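Chapter 6
Beads, Barter and the Price of Pretty Things

When I was nine, I traded a perfectly good bike pump for a string of glass beads, and my brother still brings it up. I thought I'd won! He thought I'd been robbed. We were both right, and that puzzle is what this chapter is about — how two people can look at one object and see two different values.

We'll start in the market town of Lukumay, where Nahom Assefa spent two years writing down what traders asked for and what they took. One strand went for 250 shillings in the morning and 496 by closing time. Same strand, same stall. Keep those numbers handy, you'll need them for the demand curves in Section 2.
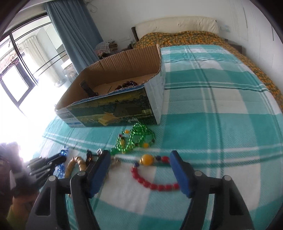

Figure 6.1 Red beaded bracelet with a larger yellow-orange bead.

Before you read on, jot down what you'd pay for a bracelet like this one, then ask a friend to do the same (no peeking).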